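Flikville Tenants' Association
Minutes, September 2018

Present: 16 members. Zulema Godoy in the chair.

1. Last minutes. Agreed, although two members doubted that "the landlord was helpful" is what anyone said.

2. Laundry room. Cevance says the new dryers use 80 percent of the power the old ones did. No test results came with the letter. A member asked why, in that case, a load now costs more. Chair to ask for the figures in writing.

3. Roof. Navarrete quoted $3,695 for the flashing. The same firm patched it last fall and it leaked by spring. Members were not convinced that a second patch by the same people is a repair. Held over until there is another quote.

4. Snack shelf in the lobby. Prices stay as they are. The claim that the shelf "pays for itself" was repeated, again without a receipt.

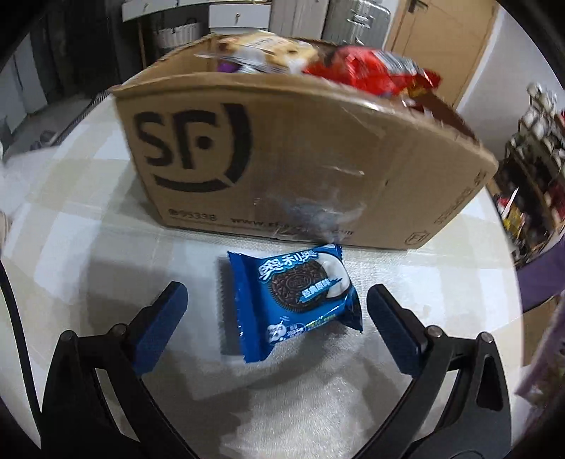 Oreo packet, and packaged bread.

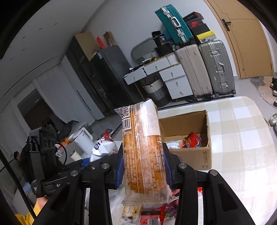 5. Entry system. Esent offers a phone app in place of keys, free for the first year. Z. Godoy asked what the second year costs and was told the salesman would get back to her. He has been getting back to her for nearly 5 weeks. Several members do not own a phone that would run it. Motion to wait for a price before talking about it any further: carried, one against.

6. Parking. The painted lines were promised for the summer. It is no longer summer.

7. Other business. Complaint about doors slamming on the second floor. The second floor blames the third.

Next meeting in the lobby, same time.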